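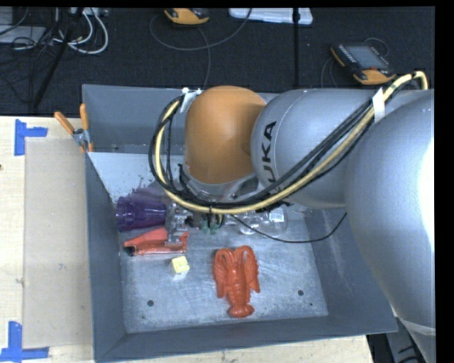
We got our first full year of numbers back on the solar panels last night, and I have been wanting to sit down and write about them ever since, so pour yourself something and bear with me. When we signed up with Navent two winters ago I promised a few of you I would report back once we had lived through all the seasons, and then of course I let a couple of months slide by (February has a way of doing that to me). I spent the early part of the evening fussing over cables, which seems to be what owning solar comes down to in our house. A thick pale-yellow one looping along next to a bundle of black ones, like on the arm up top, looks pretty tidy to me compared with what was hanging off the side of our garage for the first few weeks. Kibet has since put ours into proper gray conduit and I can walk past the meter without sighing.

So, the numbers. We have 22 panels, most of them on the south side of the roof and the rest over the kitchen addition, where the big maple throws its shade after lunch. In our best month, the system made 435 kilowatt-hours more than we used, and all of that went back to the grid as credit. I had it in my head that July would be the winner, because July is when you stand in the driveway and feel like an egg in a pan, but no, it was May! Kibet says panels don't care for heat, and May had those long cool bright days with a breeze most afternoons. July we ran the air conditioner for my mother's visit and gave nearly all of it back to ourselves.

Kibet Rugemalira, for those who are new here, is our neighbor two doors down on Roussel Street, and he had his own roof done a year before ours. He came over with his laptop and a plate of samosas and went through the whole contract with me at the dining room table before we signed anything. I can't tell you how glad I am that he did. There was a line in there about the price of the panels going up every year under the lease plan, and I had read straight past it twice. We ended up buying outright with a loan from the credit union, which felt scary at the time and feels fine now.

Winter was humbling, I will say that. We had 9 days in a row in January when the little graph on my phone was basically a flat line with a bump in it, and I took it much more personally than I should have. Snow sat on the lower row and I stood in the yard with a broom taped to a pool pole until my husband asked me, very kindly, to come inside. It slid off by itself the next morning. If you're in the same boat, leave it alone and have a cup of tea.

A few people have asked about batteries. We looked at the Gendemeck one, which hangs on the wall and is about as big as a suitcase, and we got a quote, and then we put the quote in a drawer. We lose power maybe three times a year, usually for an hour or so, and for that I have candles and a deck of cards. Kibet does want one, and he makes a good case for it, as he has a chest freezer full of goat meat to think about. If he goes ahead I'll tell you how it went.

The one real headache was the inverter. It started blinking orange in the fall and I called Navent and sat on hold through an entire pot of soup. They were nice once I got through, and the young man who came out had it sorted before lunch, but it took three calls to get him here and we lost most of a sunny week. Write down your serial number and keep it somewhere you can find it. Mine is now on a piece of tape inside the pantry door, next to the one for the dishwasher.

Next up is the town meeting over in Plilgate about putting panels on the old landfill. I'm planning to go, mostly to listen, and I'm bringing lemon bars. If you're local, come sit by me. And if you have a roof with a maple tree problem like ours, leave me a comment and tell me whether you trimmed it or let it be, as we have been going back and forth on that since the leaves came down.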